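Stallar Handheld Teaching Set - Set-Up Guide for Workplaces
April 2023 | By the Stallar guides team
Print this page | E-mail this page
Shares: 24 Comments: 2

Section 3. Getting ready for your first teaching session

Welcome back! By now you have unpacked everything and had a good look through Section 2, so it's time to get the grippers into your hands. This section is written for the people who do the work every day, the ones who know how a drawer sticks or which shelf gets filled first, and it was put together with plenty of help from the packing staff at Lonetex, who were kind enough to tell us when our first version made no sense.

A word about what changes for you. During a session you do your usual task with a gripper in each hand, and the set records how you move so the robot arm can learn from it later. You will be slower than normal. Please don't worry about that, and please ask your supervisor to take session hours out of the daily targets before you begin (the form is at the back of the guide). At Lonetex they settled on two short sessions per shift, with regular work in between, and people told us it felt much less tiring that way.

3.1 Preparing your work spot

1. Pick a desk or bench you know well. Leave the everyday things where they normally live - the robot will have to cope with them one day too, and a spot that has been tidied within an inch of its life teaches it very little.

2. Move loose cords away from the place where you will stand, and have a look behind you as well, as you may step back without thinking.

Caution: Never stand on or across a cable while wearing the set. If you need to move to another bench, end the recording first.

3. Take off watches and bracelets. Short sleeves, or sleeves pushed up past the elbow, are the most comfortable choice.

3.2 Putting on the grippers

4. Take up the left gripper first and then the right. Each one has its own marker cube, the white block with the black square patterns, and the cube should sit beneath the fingers with its patterns showing. Check for the small green light on each cube before you go any further.

5. Let each cable run back along your forearm with a bit of slack in it. Bend and straighten your elbows a few times. If you feel a tug, give yourself more cable.

6. Hold both grippers out over the desk at a height that feels natural, with the fingers pointing away from you, and rest there for a breath or two.

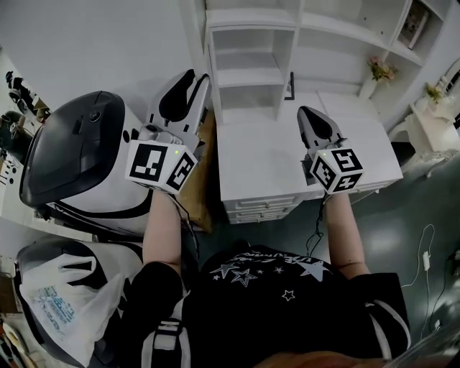
7. Open and close each gripper fully, three times, at an easy pace. Then say "ready" or press the foot switch, whichever your team leader has set up.

Note: If a light goes out, stop and put the gripper down gently. Check that the cable is pushed all the way in at the cube. If the light stays off, swap in the spare and mark the faulty one with an Aerts service tag.

3.3 Your first recordings

8. Start with something small, such as opening a drawer or moving a light object from one side of the desk to the other. Ten good tries are worth more than 100 hurried ones.

9. Keep the patterned faces of the cubes uncovered. Long hair, scarves and lanyards are the usual troublemakers.

10. When you make a mistake, carry on and finish the movement, then press the yellow key in the Todo app to mark that try. Marked tries are kept apart and are not counted against you in any way. Your supervisor sees the number of sessions and nothing about your speed, and if your workplace wants to change that setting, the change has to be discussed with staff first.

11. Rest when your wrists tell you to. A session may be stopped at any point and picked up again later, and the app keeps everything up to the last finished try.

Caution: Do not use the grippers to lift hot, sharp or heavy objects.

Cleaning the fingers and storing the cubes are covered in Section 4.

Print this page | E-mail this page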